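# Gray bench fabric creeping, and steel tube too close to the crates

Workshop and Storage · 2419 views

**Birsen Bozkurt**

I set up a bench in our back room in January for sorting small plastic and ceramic parts before they go into crates. The top is plain board, 67 inches long, and I covered it with gray fabric so the pieces wouldn't clatter and get marked. It's a fairly flat material with a felt-like feel and a fine weave you only notice up close. The seller, Dridamton, called it "400 weight" and had nothing more to say about it.

I stapled it along the front and back edges on the underside and left the two short ends loose, thinking I might want to take it off and wash it.

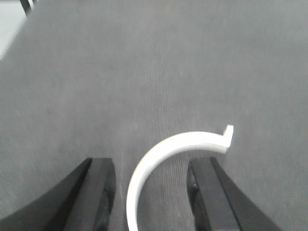

The trouble is that it creeps. After a week of use it has moved toward the end where I work, and I get a soft ridge near the other end that small pieces roll up against. I pull it flat again and a week later it's back. I would rather not glue it. I tried double-sided carpet tape on one corner and the tape let go of the fabric but stayed on the board very well — I was scraping it for most of an evening.

My second problem is the blue crates. I keep them beside the bench in a rack made from stainless square tube and perforated strip, bolted together. One tube passes in front of a crate, and I have to tip the crate to get it out past the metal. The ribs on the side catch on the cut end if I'm careless. I can move the tube up or down by using different holes in the strip, but then it gets in the way of either my hand or the next crate.

So:

- How do I hold the fabric down so it still comes off for washing?
- Would you move the tube, cut it shorter, or just put something on the end?

I have a hacksaw, a drill and a half-round file. No welding.

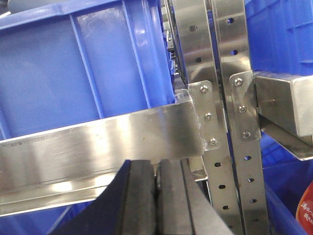

**Mirsad Leka**

You don't have to cut anything to start with. Square tube is sold in standard sizes and so are the plastic end plugs for it. Measure the outside of the tube and the wall thickness, since the plugs are sized by both, and tap one in with a rubber mallet. Before you do, file the four inside and outside edges of the cut. A hacksaw leaves a burr that feels like nothing with a glove on and will take a strip out of a crate rib.

As for the position, I would set the height by the crate's rim. Take the crate out, hold it where you want it to sit, and lift it straight up until the rim is clear of its neighbor. The tube should be below the bottom of the crate at that point. If no pair of holes gives you that, the rack is too shallow for a front rail at all, and you can move the rail to the back and run a strap across the front.

Check the bolts too. With perforated strip the holes are longer one way than the other on some types, so a bolt without a wide washer slides down a little every time the rail gets bumped. You may have set it right once and it has dropped.

On the fabric I have no opinion. Mine is bare wood.

**Nikola Lazarević**

just staple the ends

**Slavica Zupan**

Stapling the ends will stop it but then she can't wash it, and that was half the question.

Birsen, I had the same thing on a cutting table. Take the staples out and make the cover a few inches bigger than the board all around. Turn a hem on all four sides, run a cord through it, and draw it tight underneath like an ironing board cover. Wash the fabric first. Mine was a different make (Cliren) and it shrank enough that I had to redo one side.

If you don't sew, use wooden battens. Staple each short end to a thin batten, pull it down over the edge, and hold the batten to the underside with three screws. To wash it you undo the screws and pick out the staples on the battens. Slower than a cord but it pulls flatter.

Put a sheet of rubber shelf liner between the board and the fabric either way. Most of the creep comes from the fabric sliding on smooth board while your forearms push it. I paid about 700 cents for a roll, as my grandson worked it out for me, and used half.

**Birsen Bozkurt**

Thank you. Mirsad, two of the bolts have no washers, so I'll fix those before I move anything. I'm going with the battens and shelf liner. I can't sew a straight hem and the machine is at my sister's. Will wash the fabric cold first and measure it again once it's dry.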